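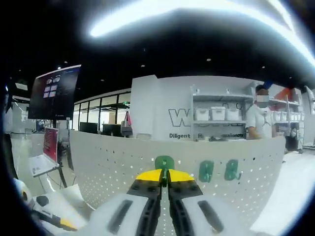 White pegboard panel with green hooks.

Product Review: Hokska Folding Bakery Box, Window Style

The Mindeck Baking School operates a teaching kitchen and a small retail counter, and both depend on packaging that can be assembled quickly by students of differing experience. In April the school replaced its plain lidded cartons with the Hokska folding bakery box, supplied through Drornada. This review records the school's findings after 221 boxes had been used for counter sales, class take-home goods and a limited number of local deliveries.

Construction and assembly

The box arrives flat and is made from a single piece of white coated board, with a clear window in the lid. The size reviewed holds 12 standard macarons in two rows, or 4 cupcakes when fitted with the separate insert. All four corners lock with tabs, and no tape or glue is required. Students in the introductory course were able to assemble the box correctly after one demonstration. The rear tabs are tighter than those at the front and should be folded first. If they are left until last, the side walls bow outward and the lid does not sit flat.

The printed instructions are adequate but brief. They are supplied on one sheet per case, and the drawing for the cupcake insert shows the insert upside down. Drornada has been informed of this error and has provided a corrected sheet on request.

Performance at the counter

The window is clear and well placed. Customers could view the contents without opening the lid, and staff spent less time reopening finished orders to confirm flavors. Fingerprints show readily on the window, particularly when the person packing has handled buttercream. The school now asks packers to change gloves before closing the lid.

Grease resistance is good for macarons, sugar cookies and most sponge cakes. It is less satisfactory for croissants and other laminated pastry. Butter marks appeared on the base of several boxes left overnight, although none leaked through. A sheet of baking parchment beneath the pastry prevented the marks entirely.

Performance in transit

Eleven boxes were sent out by car on the school's longest delivery route, stacked no more than three high. Macarons traveled well when the rows were full. In partly filled boxes the shells slid against one another and chipped at the edges, and some form of filler is necessary. The cupcake insert held its contents upright throughout, but its openings are cut for a standard paper case and will not accept the taller tulip style.

The lid tab is the weakest point of the design. It closes securely the first and second time and loosens noticeably after that. Businesses that allow customers to inspect and exchange items may wish to apply a label across the front seam.

Comparison with the previous box

The school formerly purchased the Ó Riain two-piece carton. That product is made of heavier board and tolerates higher stacking, but its separate lids take up considerable storage space and cannot be seen through. Tudur Parri, who supervises the retail counter, prefers the Hokska box for daily sales and has kept a supply of the Ó Riain carton for tiered and iced cakes, where lid height is a concern.

Recommendation

The Hokska box is recommended for small bakeries selling macarons, cookies and cupcakes over the counter. It is not recommended for unlined laminated pastry or for orders that will be stacked more than three high. Buyers should request a sample of the insert before ordering a full case, and should confirm that it suits the paper cases already in use.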